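Lista de inspección de seguridad – jornada de puertas abiertas, sala de demostraciones Kadix
Puesto 3: manipulación de alimentos sobre mesa
Revisión hecha por la mañana, antes de la entrada de los grupos, y repetida durante la demostración.

1. Parada de emergencia accesible para el operador
Conforme. Probada tres veces. El operador debe tenerla siempre al alcance de la mano, también cuando habla con los visitantes.

2. Distancia del público
Conforme con observación. La distancia pedida es de 1000 mm desde el borde de la mesa. La cinta del suelo llegó tarde de Hellwig y se puso con prisa; hay que medir otra vez después de la comida.

3. Velocidad de los brazos
Conforme. Limitada a 200 mm/s en modo visita. He pedido que el límite esté protegido con clave – ahora cualquiera puede cambiarlo desde la pantalla.

4. Cables
Pendiente. Los cables que bajan de los brazos no deben quedar en la zona donde el operador pone los pies. Recoger con brida o canaleta.

5. Guantes y dedos
Conforme. Revisar costuras y correas al cambio de turno.

6. Mesa y base de corte
Conforme. La mesa no se mueve con la mano. La base verde se puede usar, aunque para el próximo año yo prefiero una nueva.

7. Alimentos de la muestra
Conforme. No se ofrecen al público en ningún caso. Falta el cartel que lo dice.

8. Ruido
Conforme. 84 dB como máximo, medido junto a los equipos del fondo con todo en marcha. Es alto para una charla larga; aconsejo grupos pequeños.

9. Vía de salida
Conforme. Puerta hacia Clandadport libre y sin llave.

Puesto 3 durante el trabajo: el bol rosa sobre la base, y después la pinza de cerca.

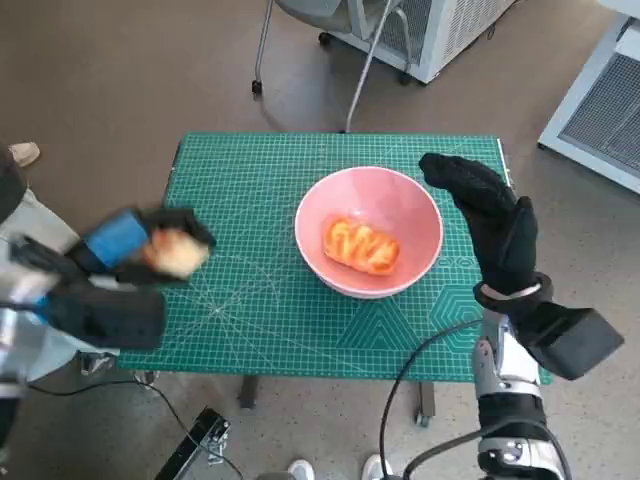
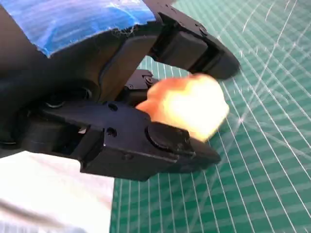 Gristance contesta que el cartel de los alimentos estará colocado antes del primer grupo de la tarde y que la clave del límite de velocidad se pondrá hoy mismo. Sobre los cables pide un poco de paciencia: la canaleta está pedida, y mientras tanto usarán bridas.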